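드러덴 공개 행사에서 만난 솔란지 피멘텔 "먼저 화면 속에서 실컷 틀려 봅니다"

6월의 공개 행사 날, 드러덴 연구동 2층 복도는 오전 10시가 되기도 전에 꽉 찼다. 신발 커버를 나눠 주던 직원이 "상자가 벌써 두 번째예요" 하고 웃었다. 나는 원래 비르노로 쪽 전시를 먼저 볼 생각이었는데, 복도 끝 방에서 터져 나온 탄성에 끌려 그대로 시뮬레이션실로 들어가 버렸다. 그리고 한 시간 넘게 나오지 못했다!

방을 맡은 사람은 솔란지 피멘텔. 드러덴에서 부품 분류 작업을 가상 환경으로 옮기는 일을 한다. 말이 빠르고 손동작이 크다. 내가 수첩을 꺼내자 의자부터 하나 밀어 주었다.

"오늘 보여 드리는 건 아주 작은 작업이에요. 둥근 통에 짧은 원통이 들어 있고, 로봇 팔이 하나씩 집어서 색에 맞는 칸에 넣습니다. 사람이라면 통화하면서도 할 수 있는 일이죠. 그런데 이걸 프로그램으로 풀어 보면 하루가 모자라요."

규칙은 간단했다. 회색 원통은 파란 칸으로, 주황색 원통은 초록 칸으로. 관람객이 키보드의 단추 하나를 누르면 원통이 통 안에 새로 흩어지고 시도가 처음부터 시작된다. 내 앞에 선 초등학생은 이 단추를 어찌나 좋아하던지, 팔이 움직일 틈도 주지 않고 계속 눌러 댔다. 피멘텔은 말리지 않았다.

"저렇게 눌러 주시면 저희야 고맙죠. 저 혼자서는 저런 배치를 다 못 만들어 보거든요."
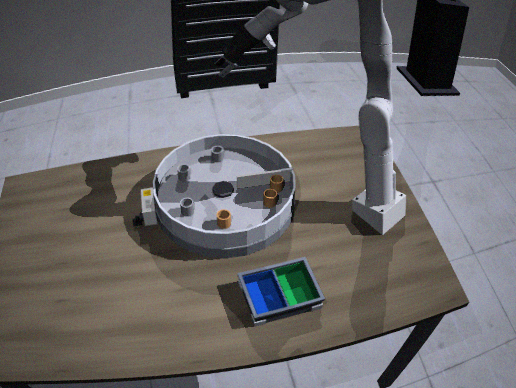
가장 까다로운 순간이 언제냐고 묻자 피멘텔은 망설이지 않고 "벽 옆"이라고 답했다. 원통이 통 가장자리나 칸막이에 바짝 붙으면 손가락이 들어갈 자리가 줄어든다. 넓은 곳에 놓인 원통을 집던 방식 그대로 내려가면 벽부터 건드린다는 것이다.

"처음에는 무조건 같은 방향으로 내려가게 했어요. 결과가 처참했습니다. 300번을 돌려 놓고 퇴근했는데 아침에 와 보니 성공이 108번이더라고요. 커피도 안 마시고 기록부터 봤어요. 실패한 게 거의 다 벽 옆이었습니다."

그 뒤로 팀은 손목을 돌려 들어가는 방법을 붙였고, 내려가기 전에 주변 여유를 한 번 더 따지게 했다. 말로 들으면 한 줄인데 여기까지 오는 데 31일이 걸렸다고 한다. 날짜를 정확히 기억하는 이유는 동료 게하가 벽 달력에 하루하루 줄을 그었기 때문이다. 그 달력은 아직 방에 걸려 있다.

가상 환경에서 잘된다고 진짜 부품 앞에서도 잘될까? 나처럼 묻는 관람객이 많았는지 피멘텔은 질문이 끝나기도 전에 고개를 끄덕였다.

"바로 되지는 않아요. 마찰도 다르고 빛도 다르고, 진짜 원통은 넘어지면 굴러갑니다. 화면 안에서는 얌전했는데 말이죠. 그래도 여기서 먼저 틀려 보면 부러지는 게 없잖아요. 저는 그게 정말 좋아요. 겁 없이 이상한 생각을 넣어 볼 수 있으니까요."

그 '이상한 생각' 가운데 하나가 조명이었다. 그림자가 길게 지면 색을 헷갈리지 않을까 싶어서, 팀은 조명 위치를 20가지로 바꿔 가며 다시 돌려 보았다. 결과를 묻자 피멘텔은 "그건 가을에 다시 오시면 말씀드릴게요"라며 말을 아꼈다. 아직 정리 중이란다. 대신 그는 내게 자리를 내주고 직접 해 보라고 했다.

나는 단추를 눌렀다. 팔이 주황색 원통 하나를 향해 내려가 집어 올리고, 초록 칸 위에서 잠깐 멈췄다가 놓았다. 뒤에 선 사람들이 손뼉을 쳤다. 내가 한 일이라고는 단추를 누른 것뿐인데도 어깨가 으쓱했다. 두 번째 시도에서는 칸막이 옆 원통을 놓쳤고, 이번에는 뒤에서 "아아" 하는 소리가 길게 났다. 피멘텔은 곧바로 그 배치를 저장했다.

"이런 게 걸리면 신나요. 오늘 저녁에 할 일이 생겼네요."

앞으로는 플래드게이트라는 이름의 다음 과제로 넘어간다. 크기가 제각각인 부품을 섞어 넣고, 칸도 늘릴 계획이다. 원통만 다루다가 모양이 섞이면 어디를 잡을지부터 새로 정해야 해서 피멘텔은 벌써 종이에 그림을 잔뜩 그려 두었다. 보여 달라고 했더니 자기만 알아볼 수 있는 그림이라며 서랍에 도로 넣었다.

방을 나설 때 아까 그 초등학생이 다시 줄 끝에 서 있었다. 세 번째라고 했다. 비르노로 전시는 결국 문 닫기 직전에 뛰어가서 절반만 보고 왔다.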